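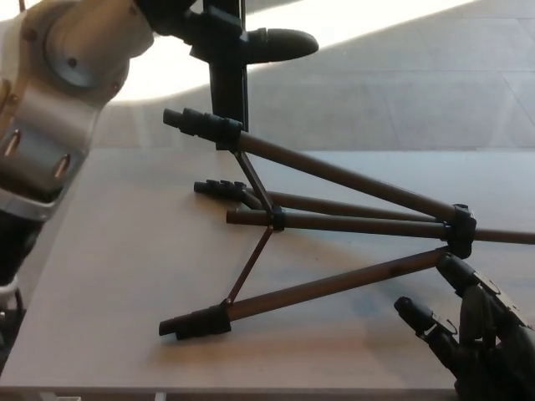 Brasthorpe, February

Section 3: Setting up the tabletop tripod

Read this section with the tripod in front of you. It covers the three-legged model with the center column and folding spreader braces. Bernice Bonsu and Fuseini Adjei revised the text after the Flovwood workshop asked for clearer steps on the leg locks. For the older Zutex model, go to Section 7.

Before you start

Use a level table with enough clear space for the legs to open all the way. Lay the tripod on its side with the feet pointing away from you. Each leg ends in a black rubber foot, and the lock for the lowest leg section is the black collar next to the foot. The center column is the long straight tube between the legs. Its lower end is a plain capped tip with no foot.

3.1 Opening the legs

1. Hold the tripod by the black bracket where the tops of the legs meet.

2. Pull one leg outward until its brace starts to move. The braces are joined to a hub on the center column, so the other legs will follow.

3. Bring the remaining legs out by hand. Stop when the braces resist.

4. Look at both ends of every brace. If one is twisted, close the legs a little and open them again.

Caution: Keep your fingers away from the hub while the legs are moving. The gap between brace and column closes quickly.

3.2 Setting the leg length

1. Turn the collar on the first leg until the lower section slides. A quarter turn is normally enough.

2. Draw the section out to the length you want and tighten the collar by hand. Do not use pliers.

3. Repeat for the other two legs, matching the first.

Note: For tabletop work, leave the lower sections pushed in. The tripod is steadier that way.

3.3 Standing the tripod up

1. Take hold of one leg partway up and steady the bracket with your other hand.

2. Tip the tripod upright and set the feet down together. Do not drag a foot across the table.

3. Check that the lower end of the center column is clear of the tabletop. If it touches, loosen the column, raise it and tighten it again.

4. Press down lightly on the top. If a leg slides or sinks, go back to 3.2 and tighten its collar.
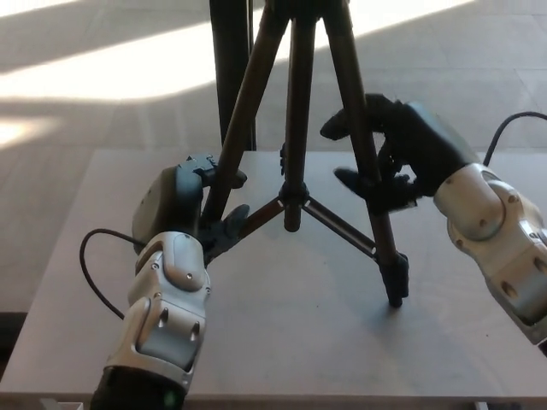
Figure 3-2. Tripod upright, with the braces spread from the hub above the tabletop.

3.4 Load and storage

The load limit is 2,000 grams with the column down and 300 grams with the column fully raised. Weigh the camera with its lens and plate attached.

To store the tripod, lower the column, push in the leg sections, tighten all collars and fold the legs together. Wipe the feet with a damp cloth. Order replacement feet from Abubakari under part number 936.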